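Pose stream drops out when operator faces the whiteboard

Reading time: 4 min

Status: resolved, watch for one release
Component: tracking / pose fusion
Reported against: Preden 20, handheld gripper build

Report

During recording with the two handheld grippers, the fused pose for the right gripper freezes and then jumps. The left one is mostly fine. The freeze always lasts longer than a single dropped packet would explain. The recorder doesn't stop and doesn't warn. The episode is written to disk as normal and only fails later, when Calado tries to build the trajectory and rejects it on velocity.

Steps to reproduce:

1. Start the Preden recorder with both grippers and the head camera.
2. Stand at the white table, facing the whiteboard.
3. Hold both grippers out at chest height and keep them still.
4. Watch the pose topic for the right gripper.

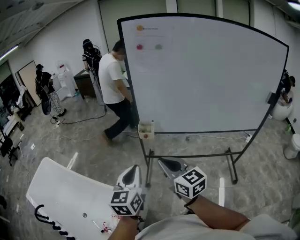
The fault shows up in most episodes longer than a minute. Moving the hands quickly does not make it worse. Turning round to face the other way clears it until the next turn back.

Log extract from the fusion node:

cube_right: reprojection check failed, holding last pose
cube_right: hold age 109 ms
cube_right: hold age over limit, source switched to visual-inertial
visual-inertial: pose accepted, covariance stale
fusion: step of 30 mm in one update

Comment, 10:40

Ruled out the network first. Same result with the recorder on the laptop and the streams wired. Timestamps are monotonic on all cameras and there is no gap in the image files.

Replayed the bag with cube detection only. The right cube is detected in nearly every image, so this isn't a lost marker. What fails is the reprojection check after detection. The cube file for the right gripper was copied from the left one when we moved from the old Ferholm config format, and two of the faces had their IDs swapped. With one face visible you'd never notice. With two faces visible the solver gets a contradiction and the pose is thrown away.

Corrected the file and replayed. Hold events on the right cube went away.

Comment, 13:15

Reopened. The freeze has gone but there is still a jump, smaller, on both grippers. It happens when the source switches to the visual-inertial estimate, which still occurs now and then when one hand covers the cube on the other.

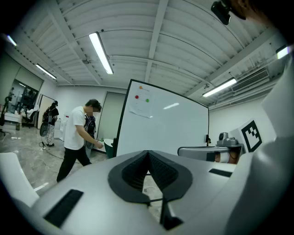
The visual-inertial side takes its features from the gripper cameras, and the node picks the strongest corners with no limit per image region. Dumped the feature tracks for episode 1060 and a large share of them were not on the static background at all. From table height the gripper camera looks up past its own fingertips at the ceiling, so the tube lights give it strong edges, and so does the white gripper housing along the bottom of the image. Features on the housing never move relative to the camera. The filter reads them as proof that the gripper is standing still and drags the estimate back. People crossing the room add a few bad tracks too, but the outlier step copes with those.

The static mask that ships with Preden was drawn for the older, narrower lens and covers only the fingertips. It is loaded without any check on image size, then scaled to fit, which is why there was no error.

Fix

- Right cube file regenerated from a calibration run, not copied.
- New static mask for the wide lens, covering the whole housing and both fingers at full opening.
- Feature picker limited to 20 per grid cell.
- Covariance is now reset on a source switch. Before this it kept the value from the last time visual-inertial was in use.
- Recorder raises a warning if hold age goes over the limit during an episode.

The mask alone removed most of the jump. The covariance reset removed the rest. The grid limit made little difference in replay but it costs nothing, so it stays in.

Comment, 16:05

Recorded 30 new episodes at the same table with the fixes in. All of them went through Calado without a velocity rejection. One raised the new hold warning – the cubes were held together on purpose to force it.

Older episodes can be reprocessed from the raw images. Use the new cube file and the new mask together. Using only one of them gives a trajectory that passes the check and is still wrong by a few millimetres. Anything already exported to Somalix should be pulled and exported again.

Still to do: make the mask loader refuse a file whose size doesn't match the camera. Split into its own ticket.

Related tickets

Mask loader accepts wrong image size
Calado: report first bad sample on velocity rejection
Ferholm config converter drops cube face order
Somalix export: replace episode without changing ID
Head camera exposure hunting under tube lights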